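Site visit, Brulside fit-out, February 2022

Arrieta has 13 floors to refurbish at Brulside, with ceilings open on nine. Riser work runs to October. Lighting control panels come from the Fimurell workshop, also visited.

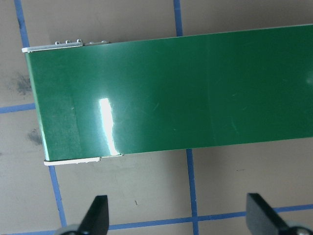

Mogens Kjærgaard asked whether the floor loading of 3000 kg per bay had been checked against the new plant. The engineer's certificate covers levels one to six only.

Partition framing is at 297 mm centres near the cores.

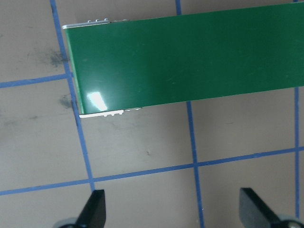
Green board on a beige tabletop.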